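Nillstead Weavers and Menders - progress report, second period
For: Conceição Rebelo, small grants

Conceição, sorry this is reaching you later than I said. Loom repairs ate most of January and then the Breltport space fell through and had to be re-booked. Short version first, details after.

Where we are: beginners' course finished. Repair mornings running. Traveling exhibit is behind. Money is ok except for heating.

Beginners' course

Full at 10 places, with a waiting list we couldn't do anything for. Six sessions, same plan as in the application, except we swapped the order of weeks two and three so people got to the loom sooner. Should have done that from the start. Most people finished a scarf or a table runner. A couple took theirs home unfinished and borrowed a frame loom to keep going. One woman unpicked the whole thing in week five and started over, and hers is the best of the lot.

Feedback forms came back better than last time. Main complaint is the chairs. Second complaint is that two hours isn't enough, becuase setting up and clearing away takes a good chunk out of it. We'd like to try two and a half hours next round. That means paying for the room longer, see budget below.

Repair mornings

Better than expected. People bring sweaters, mostly, and coat linings, and a lot of kids' pants with the knees gone. We darn it with them, they don't drop it off. A few people didn't like that at first and wanted a mending service. We've changed the wording on the flyer so it says "bring it and learn to fix it" in the first line. Seems to have sorted that out.

We've also had people asking about curtains and bedspreads. Too big for the tables we have. Slippery fabrics are a problem too, satin especially, nobody on our side is really confident with it. Might bring someone in for a one-off session on that, no cost worked out yet. 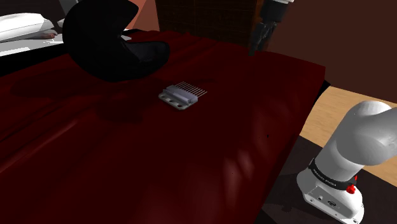

Open from 10 in the morning until noon for now. We tried an evening one at Breltport and the turnout was poor, bad weather and the bus had stopped by the time we closed. Will try once more when it's lighter out. If that flops as well we'll move those hours back to Nillstead.

Traveling exhibit

Behind. The library at Wasau said yes, then their display cases went out for new locks and haven't come back. They still want it. New plan is to open at Breltport first and go to Wasau second. Panels are written, not printed. 25 pieces selected, labels done for most of them. Still chasing three lenders for signed forms.

The oral history part is going well, for what it's worth. We have 6 recordings with people who worked at the old Mendes mill, longer than planned, one runs nearly two hours. Lots on the dye room and the strike and who was allowed to use which staircase. Transcribing is slow. I had put down one day per recording, should of been two at least. Short quotes will go on the panels and the full recordings go to the library if the families agree.

Budget

Materials under. We got a good price on wool, and a donation of warp thread that'll see us through the next course. Room hire over, mainly the Breltport re-booking, we lost the deposit on the first space. Heating well over. The room in Nillstead is billed on a meter and I guessed low.

Request: can we move what's left in materials across to room hire and heating? Total stays the same. I need a yes or no before we print the next flyer, as the hours depend on it. Spreadsheet is attached with the lines marked.

Problems / risks

The big floor loom. Brake is fixed but a treadle cord went again. Cord is cheap, it's the time. Looking for a person locally who knows this make, no luck so far.

Insurance for the exhibit while it's in transit - quote came in, higher than I hoped, covered under contingency if the second quote isn't better.

I'm still the only one with keys to the store room. Getting another set cut.

Next period

- second beginners' course, longer sessions if you ok the money
- one more evening try at Breltport
- panels to printer
- finish transcripts, at least the first four
- satin session, if we find the right tutor

Call is easier than email for the budget question, after 2 in the afternoon is good. I'll send the signed lender forms on as they come in.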